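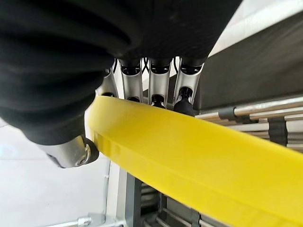
Removing old label glue from plastic kitchenware

Our residence kitchen in Moffat must clear label residue from its serving dishes before August. Which method is advised?
D. Petrauskas

Reply 1
Soak in warm water with dish soap for two hours, then rub with cooking oil.

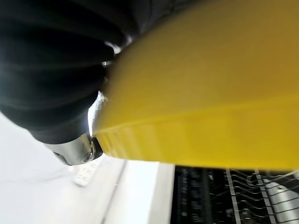 Reply 2
Residue should be softened before any scraping. Acetone is not recommended on plastic of unknown type. Labels are often placed on the underside, and on a yellow plastic dish such as this one a cloudy patch would be plain to see. Test a small area first.
Ettore Cocco

Reply 3
Same problem. Please advise.

This site uses cookies. Accept | Settings
Contact | © Dokum Community Help | Back to top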